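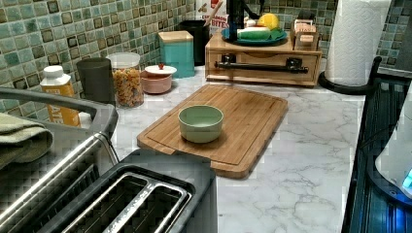
Hsiu-ying Siu has been sorting out other people's kitchens for Skurwood since she left catering. She works mostly in rented apartments, where the cabinets can't be changed and the counter ends up holding whatever the cabinets won't. We talked at 4 in the afternoon, between two jobs, and started with the question she gets most: what should stay out on the counter?

"What you use every day, plus one or two things you like looking at," she said. "People want a rule, and I don't have a better one than that."

She is not strict about it. Dry pasta in a glass jar can stay out, she said, and so can a canister with a decent lid. Cereal boxes and snack boxes she would put away if there is a shelf for them. If there isn't, she pushes them to the back, behind the taller containers.

"I had a client in Mikby who wanted everything hidden. We did it, and by July it was all back out. She has 90 inches of counter and she cooks twice a day. Of course it came back out."

The back wall is where she starts. Everything goes in a line against the tile, tall things behind short things, and the front half of the counter is left for the cutting board. She likes a board with a groove for juice, and she likes it to live on the counter if there is room.

"If you have to pull the board out from behind the baking sheets, you'll cut on a plate. I've seen people do it for years."

A small bowl on the board is another of her habits. She uses one for garlic peels and the ends of vegetables, then tips it into the trash when she is done.

She also likes a low wooden unit with a drawer, the kind that gives a second level on top. The drawer takes the clips, the peeler and the tea bags. The top takes a plate for produce that will be eaten in the next day or two. "A lemon, a cucumber, whatever's next. If it's in the crisper I forget it."

Skurwood's handbook, which she helped write with a colleague named Fahmy, suggests emptying the whole counter first and wiping it down. She does this with new clients but skips it at home. Her own kitchen gets done on the days she makes soup, while the pot is on.

Costs vary. A full kitchen with Skurwood takes 2 visits. She said most people already own enough containers, and she has talked several of them out of buying a matching set. One couple had spent close to a month's rent on jars before they called.

"They were nice jars," she said. "Half of them were too tall for the shelf."

Her next job is a shared kitchen at the Jeton building — four tenants, one counter.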